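Mahfuz Munshi
17th December

1/ Today I want to write about the table in our back room. It is big and beige and it is the best surface in the whole place. For this reason everything in life ends up on it.

2/ In March I made a rule: the table must be clear before we go home. The rule lived for 8 evenings. Then came the parcels from Teltico, and after the parcels came the coats.

3/ I have now a new method. I learned it from Rania Chraibi, who keeps the tidiest desk I have ever seen. You take one small basket. Everything that does not belong on the table goes in the basket. You do not think, you do not sort. Thinking comes later, with tea.

4/ Innes Matheson asked me why I don't use a big box. I tried it last winter. A big box becomes a second table with walls. You throw things in and you meet them again after one year. A small basket is full very quickly and then you must carry it away.

5/ My advice is to take a basket with holes. You can see from the side what is inside, and the dust of shoes falls through, so please shake it outside and not over the carpet. I made this mistake only once.

6/ Yes, shoes. I know that in many families a shoe on a table is bad luck. My grandmother would not speak to me for the rest of the day. But a shoe in a basket is, in my opinion, a different case. Kavinda does not agree and we have stopped to discuss it.

7/ The stapler is the only thing which may stay out. We had a drawer for it, and each time somebody needed it, three drawers were opened and none was closed. Now it lives on the table and I am at peace with this.

8/ If you have another system for small rooms with one big table, please write to me. I read all the answers, also the long ones. Prodromos already sent me one with a drawing of shelves, and I am still studying it.

9/ So, the basket at work:

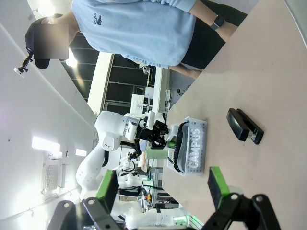

One shoe in the CAMPUS basket, stapler on the table as agreed.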